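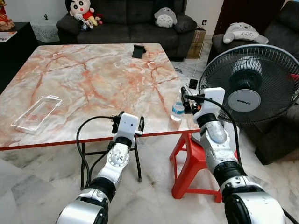 Section 3. Setting Up the Malent Burr Grinder

Revised October 5, 2024
Text: Tuncay Yaman. Checked against the production unit by Jalen Yazzie.

Read this section through once before you plug in the grinder. Setup takes a few minutes. If you bought the grinder as a replacement for the older Catstead model, do not skip the burr alignment steps. The upper burr locks in the opposite direction on this one.

3.1 Check the parts

Take everything out of the carton and remove the foam and tape. You should have:

Grinder base with power cord
Bean hopper with lid
Upper burr (packed separately in a paper sleeve)
Grounds bin with lid
Cleaning brush
Measuring scoop

The lower burr is already fitted in the base. Do not remove it. If the upper burr is missing from its sleeve, look inside the hopper, where it was packed in some early cartons.

Keep the carton and foam until you have run the grinder several times. Returns sent without the original foam are often damaged on the way, and that kind of damage is not covered.

Caution: Burr edges are sharp. Hold the upper burr by its plastic collar only.

3.2 Choose a place for the grinder

1. Pick a flat, level surface that does not rock when you lean on it. The base has four rubber feet and all four must touch.

2. Keep the grinder away from the stove, the sink and the steam outlet of your coffee machine. Steam entering the chute makes grounds clump and can block it.

3. Leave enough room above the hopper to take the lid off without moving the grinder.

4. Run the cord behind the grinder so that it does not hang over the front of the counter. Extra cord can be pushed into the slot on the underside of the base. 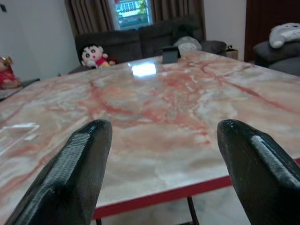 5. Plug directly into a grounded wall outlet. Do not use a timer plug or a light-duty extension cord. The motor draws a short surge when it starts, and a thin cord may get warm.

Note: The switch must be in the OFF position before you plug in. The grinder will not start without the hopper locked in place, but do not rely on this as your only protection.

3.3 Wash the loose parts

1. Wash the hopper, hopper lid, grounds bin and bin lid by hand in warm water with a little dish soap. Rinse well.

2. Dry each part with a soft cloth, then let it stand until there is no moisture left in the corners. The inside rim of the bin holds water longer than you would expect.

3. Wipe the base with a damp cloth. Never put the base in water or hold it under a faucet.

4. Brush the upper burr with the dry cleaning brush. Do not wash either burr. The steel will rust, and rust on the cutting edges cannot be polished out.

The scoop can go in the top rack of a dishwasher. The other parts cannot.

3.4 Fit the upper burr and hopper

1. Unplug the grinder.

2. Turn the grind collar to 31, the coarsest setting.

3. Lower the upper burr into the chamber with the red tab lined up with the red dot on the collar. It should drop in under its own weight. If it sits crooked, lift it out and try again. Do not push.

4. Fold down the wire handle on the burr and turn the burr clockwise until it stops. You will feel a small click.

5. Set the hopper on top with the arrow facing you and turn it clockwise to lock.

6. Turn the collar slowly from 31 down to 15 and back again. It should move evenly the whole way. A rough spot usually means the burr is not fully seated. Go back to step 2.

Caution: Do not turn the collar below 15 with the motor off once there are beans in the chamber. The beans will jam between the burrs and you may strip the collar teeth.

3.5 First grind

The burrs carry a light film of food-safe oil from the factory. The first batch of coffee picks this up and should be thrown out.

1. Put two scoops of beans in the hopper. Use old or inexpensive beans for this step. Do not use oily dark roasts or flavored beans.

2. Place the empty bin under the chute and push it all the way back.

3. Plug in the grinder, set the collar to 15 and press START.

4. Let the grinder run until the sound changes from a crunch to a steady hum, then press STOP.

5. Discard the grounds. Brush out the bin.

6. Repeat once with fresh beans. You can drink this batch, though many people find it a little flat.

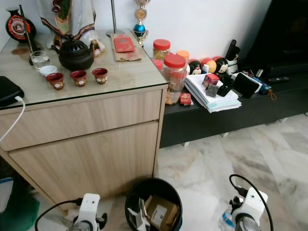 Teapot and tea cups on the glass-topped cabinet.

A slight smell from the motor is normal during the first few uses. It should fade. If you see smoke, or if the smell gets stronger with each use, unplug the grinder and contact the dealer.

3.6 Set the grind for your brewer

The collar is marked 1 to 31. Low numbers are fine and high numbers are coarse. The ranges below are starting points. Beans differ, and the same bean will need a different setting as it ages.

Espresso, pump machine: 3 to 6
Moka pot: 7 to 10
Paper cone, one cup: 12 to 15
Flat-bottom drip basket: 16 to 20
French press: 24 to 28
Cold brew: 28 to 31

To change to a finer setting, always turn the collar with the motor running. To change to a coarser setting, you may turn it with the motor on or off.

If the coffee tastes sour or thin, go finer by two marks and brew again. If it tastes bitter or the water backs up in the filter, go coarser by two marks. Change only the grind and leave the dose alone until you have the taste you want. A little coffee from the last setting stays in the chute, so the first cup after a change will not be a fair test.

Users of the Ferreira single-cup dripper should begin at 14. The Bromance pod adapter needs a finer grind than its booklet suggests. Start at 5, fill loosely, and do not tamp.

3.7 Set the timer

1. Hold the TIMER button until the light blinks.

2. Press + or - to change the run time. Each press is one second. The factory setting is 15 seconds.

3. Press TIMER again to save. The light stops blinking.

The timer setting is kept when the grinder is unplugged. It measures time only, so you will need to set it again after a large change in grind. Fine settings take longer to produce the same weight of coffee. If you own a kitchen scale, weigh three batches in a row before you settle on a time.

Note: After one full minute of running the grinder shuts itself off. Let it rest for five minutes before starting again. The START button does nothing during the rest period.

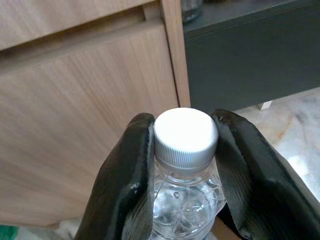 3.8 If the grinder does not start

Check these in order:

1. Is the hopper locked? Turn it clockwise until the arrow lines up with the mark on the base.

2. Is the bin pushed all the way back? There is a second safety switch behind it.

3. Is the outlet live? Try a lamp.

4. Did the grinder stop in the middle of a batch? Unplug it, remove the hopper, tip the beans out and lift out the upper burr. Look for a stone or a hard, pale bean stuck against the lower burr. Remove it with the brush handle. Do not use a knife or a screwdriver.

5. Has the motor overheated? Leave the grinder unplugged until the base no longer feels warm to the hand, then try again at setting 31.

If the motor hums but the burrs do not turn, unplug the grinder at once. Running it in this state will burn out the motor. Service instructions are in Section 6, and weekly cleaning is covered in Section 4.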